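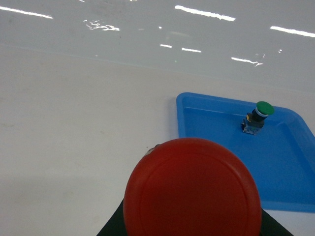
Sorting used push buttons in open trays – by color or by contact block?

kontaktor_k
Good evening to all. I look after the parts room in a small panel shop in Lirnley. From the closing of another workshop, Comside, we took over their stock of push buttons, and the list says 522 pieces. Mushroom heads, flat heads, red, green, some complete and some without the contact block. They came mixed in cartons, and I would like to bring them in order before February.

At present I use blue plastic trays on a white table. My first idea was simple: red in one tray, green in the next. For the eye it is very pleasant. But then my colleague comes and asks for a button with a normally closed contact, and the color does not tell him this. He must turn every piece around and read the base, if there is still something to read.

My second idea is to sort by contact block and let the colors mix. Then I lose the quick look. Which way do you do it, and have you regretted it?

dinrail_dora
Color first, always. People come to the shelf with a color in the head. Inside the tray you can put a divider for the contact type. I did it the other way for 2 years and each time somebody wanted a red mushroom, he had his hands in every tray we owned.

kontaktor_k
Thank you. The dividers are a good thought, but a mushroom head is wide, and when I divide a shallow tray into small fields only a few pieces go into each. I would need many more trays than I have place for.

There is also the question of condition. Some red caps have a small damage on the edge. For a stop button I do not like this, even if the function is perfect.

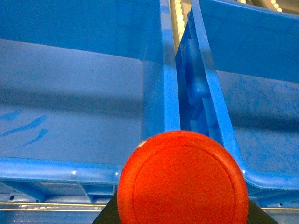
I am thinking of a separate bin only for the doubtful ones, so that they do not travel back to the good stock. The deep bins I have are older and I would use them for this, after I wash them. Is soapy water enough for marks on blue plastic, or do I need something stronger?

farside_lamp
Soapy water and a soft brush, then leave them overnight. Please no solvent, I made a whole stack of bins dull and sticky in this way, and the labels never held on them again.

About the doubtful ones I am more strict than you. A stop button which you do not trust should go to scrap on the same day. A bin for doubtful parts becomes a bin for parts that somebody takes when he is in a hurry on Saturday.

dinrail_dora
I do not agree with scrap on the same day. A scratch on a cap is not a fault. The cap can be changed on many models, and the contact block can be measured in a minute. If it measures well, it is a good block.

farside_lamp
On a light or a door, yes. On a machine stop I would not put any used part, measured or not. The price of a new one is very small in comparison.

kontaktor_k
I understand both. In our shop the used ones go only to the training boards and to test benches, I should have written this in the beginning. For the customer we order new.

Then there is the furniture. The sorting table has small wheels in the back, and I would like to keep the trays on it in daytime and on the metal rack in the night. The rack is made of profiles and the levels are sloping, and I am not sure if open trays will stay in place.

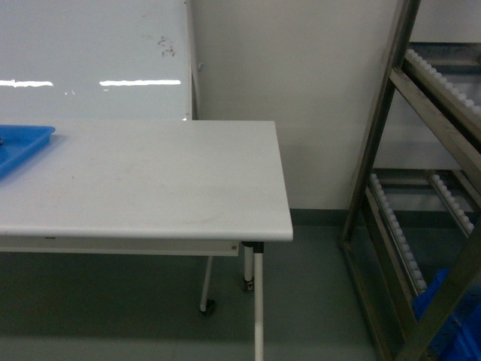

miah_bench
Sloping levels are fine if there is a lip in the front. Without the lip, a round cap will find the way to the floor. We fixed a strip of angle profile across each level with 6 screws and since then it is quiet. By the way, Miah in my name is the bench system we have at work, I do not sell anything.

Check the wheels also. If your table can roll a little each time you lean on it, the buttons standing on their base fall over and you begin again.

kontaktor_k
The strip I will do. Do you let the buttons stand or do you lay them down? When they stand on the base I see the color from above and I can take one with two fingers. When they lie down, more of them fit in.

miah_bench
Standing, for the complete ones. Lying only for loose heads. And keep the shallow trays for the standing ones, because with a high wall you cannot reach the pieces in the corners.

kontaktor_k
So I will try it like this for the first carton: complete buttons standing in the shallow trays, one color in each tray, and a small paper dot on the base for the contact type. Yellow dot for normally closed, no dot for normally open. Loose heads go to the washed bins. I did 28 pieces today before supper and it goes faster than I expected.
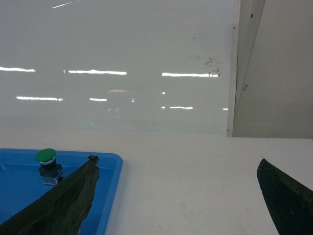

dinrail_dora
Put the dot on the side of the base and keep it away from the terminals. And please give a dot to the normally open ones also, in another color. With "no dot" you will never know if the part was checked or if the dot has fallen off.

farside_lamp
I agree with the second dot. It does not happen often that I agree with dora in this forum :)

kontaktor_k
Two dots, then. I have white ones in the drawer. The rest of the first carton must wait until the strip is on the rack, I will write again after that.

Contact the moderators – © Kekex Workshop Forum – Back to top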